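Search the kitchen help pages Go

Oatmeal dinner rolls prepared the evening before come out flat

Rūta Paulauskas

I would be grateful for guidance on a recipe for oatmeal dinner rolls, taken from the Collanmont collection. When the rolls are made and baked on the same day, the result is very good. When the shaped rolls are kept in the refrigerator overnight and baked in the morning, they spread sideways and have a sour, slightly boozy smell.

The dough contains bread flour, 200 grams of cooked and cooled oatmeal, milk, butter, a little honey, salt and one full packet of instant yeast. I allow the dough to double on the counter, shape the rolls, let them become puffy in the pan, and only then cover and chill them. I have followed this order on three occasions with the same outcome. The rolls are needed for a family meal in November, and there will be no time that morning to begin from the start.

Should the yeast be reduced, or is the oatmeal at fault? 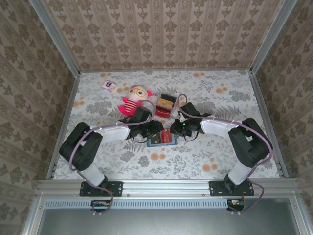 Magdy Abdel Hamid

The oatmeal is unlikely to be the cause. The description points to dough that has risen too far before it reaches the oven. A pan of rolls does not cool at once when it is placed in a refrigerator. The center stays warm for a good while, and the yeast continues to work during that time. Rolls that are already puffy when they go in have very little strength left by morning.

Two changes are recommended. First, use half the packet of yeast. Second, chill the rolls directly after shaping, with no rest on the counter. Cooked oatmeal also brings a good deal of water into the dough -- how much depends on the pot and the cook -- so the last of the milk should be held back until the dough has been kneaded for a few minutes. It should feel tacky but should come away from the bowl.

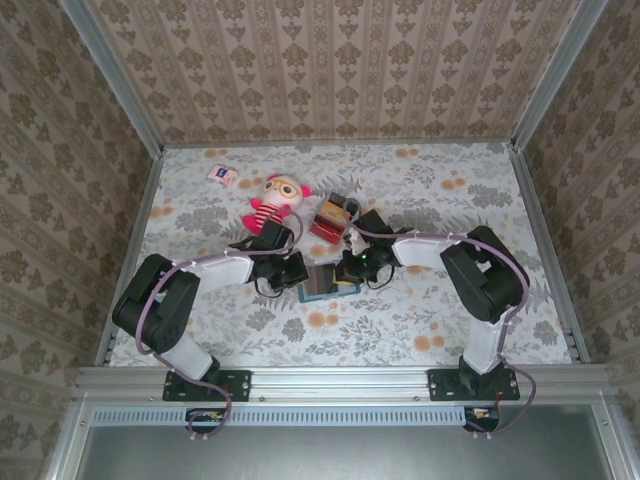 Preparing the dough the evening before

Let the dough rise on the counter until it has grown by half. It does not need to double. Press out the gas, divide the dough and shape the rolls firmly, pulling the surface tight underneath. Place them in a greased pan with a small gap between them, cover the pan well, and put it on the lowest shelf of the refrigerator.

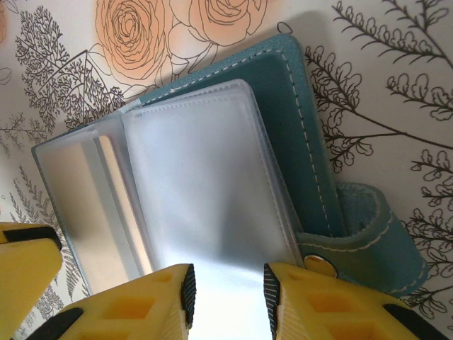

Card holder with frosted sleeves, open.

In the morning, take out the pan and leave it covered at room temperature. The rolls are ready when a floured finger leaves a dent that fills in slowly. In a cool kitchen this may take well over an hour. Heat the oven fully before the pan goes in, brush the tops with milk, and bake until they are an even brown. Leave the rolls in the pan for 10 minutes before turning them out.

A trial batch before the meal is advised, as refrigerators vary a great deal. 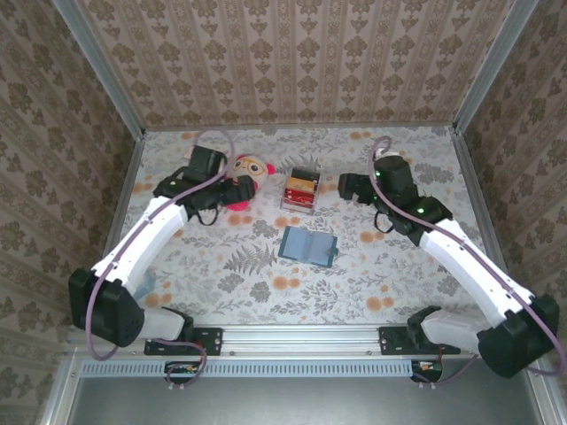 Flasley

I just bake mine the day before and warm them up in foil. Nobody at my table has complained. Also check the date on your yeast. Mine was old once and the rolls were like stones, although I suppose that is a different problem from yours.

Viewed 1,107 times

Contact the Zumine Kitchen Help Desk | Copyright Zumine Community Pages | Back to top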